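Search Search for: Type and press enter

Unai Prieto
Thread, 4 min read

1/ In January I photographed my first pastry book. Until then I had done portraits and a few small weddings, so I want to write down what I learned, for other photographers who think of changing to food. It is a long thread, sorry.

2/ The client was Collado, a family bakery with two shops. They wanted 70 recipes in one small book, printed by Markine. I gave a price for the whole work and not per day. This was my first mistake.

3/ I calculated one hour per recipe. For bread it was enough. For anything with cream it was not even close. Cream moves while you are still deciding where to put the spoon.

4/ With a portrait I talk with the person for ten minutes and the face relaxes. With a tart the time goes in the other direction. You must have everything ready before it leaves the kitchen: the light, the focus, the napkin.

5/ So from the second day we used a stand-in. Carmela Llorente, the stylist, made one ugly tart early in the morning and I prepared the light with it until lunch. We ate it after, so it was not a waste.

6/ Carmela costs more per day than I do. She is worth it. If your budget permits only one more person, take a stylist before an assistant. I can carry my own stands, but I cannot repair a broken meringue.

7/ About light. I used one window and one white card for almost all the book. I have two good flashes and they stayed in the bag except for three evenings when the sun was gone at five.

8/ My advice for the flash evenings: do not mix them in the same chapter with the window pictures. I did it in the chapter of cookies and I can still see which ones they are. The client says she cannot. I do not believe her completely.

9/ Lens question, because two people already asked me by message. A normal 50 for the table from above, a 100 macro for details. The 35 I brought for the shop interiors and I used it for the portraits of the bakers too.

10/ The files. I delivered 385 pictures for selection and this was too many. The designer told me, very politely, that 200 would have saved her a week. Next time I make the hard choice myself, before anybody else sees them. 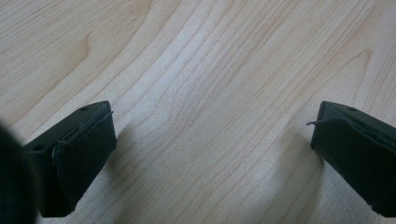
11/ For selection and comments we used Gadex. It is okay. The client can mark a picture yes or no and write a note, but the notes do not come in the export, so I copied them by hand – two evenings of my life.

12/ For color I finally bought the Kesance chart, the small one. Brown is difficult. A croissant with a little too much green looks sick, and on my old screen I did not see it. The first test print from Markine was a good lesson and a bad afternoon.

13/ Money, because we photographers never speak of it. The extra test prints cost me 700 and they were not in my offer. Now I have a line for them, and another line for retouching after the second round of changes.

14/ Also write in the contract who pays for the food. I am serious. We had a friendly discussion over butter.

15/ Would I do it again? Yes, and Collado already asked for some pictures of their Easter cakes. I gave a price per day this time.

16/ If somebody has a good method for shooting glazed things without seeing the whole window in them, please write to me. I tried tracing paper on the glass and it helped only a little.

© Unai Prieto Photography | Contact | Back to top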